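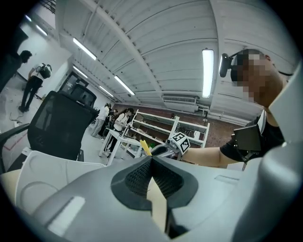 The last bus leaves before the late shift ends, one rider wrote, "and after that it is a long walk home in the dark." The remark was among the replies published by the Darkton Transit Office on 16/08/2026 with its proposal to extend evening service on Route 83.

Under the proposal, the last departure from Jarman Square would move from 9:40 p.m. to 11:10 p.m. on weekdays. Weekend times would stay as they are. The route would continue to serve the hospital and the Prerix industrial park, but the stop at Old Mill Road would be skipped after 8 p.m., when the Office says few passengers use it.

The Office mailed a questionnaire to 3,000 households along the route in May and received 179 written comments in addition to the completed forms. Most of the comments concerned the time of the last bus. Others asked for better lighting at the hospital stop, and several objected to the loss of evening service at Old Mill Road. One resident of that street wrote that the nearest other stop is uphill and has no bench.

In its response, the Office said that a bench will be installed at the Canal Street stop before any change takes effect. It added that lighting at the hospital entrance is the responsibility of the hospital and that the comments have been passed on.

The later trips would be run by Pirkico, which already holds the contract for daytime service. Fares would not change, and monthly passes would be valid on all evening departures. The trial period would last 3 months, after which ridership figures will be made public.

The draft timetable can be read at the Jarman Square ticket office and at the public library. Comments may be left at either location or sent by mail to the Darkton Transit Office, Route Planning Section. Please write the route number on the envelope.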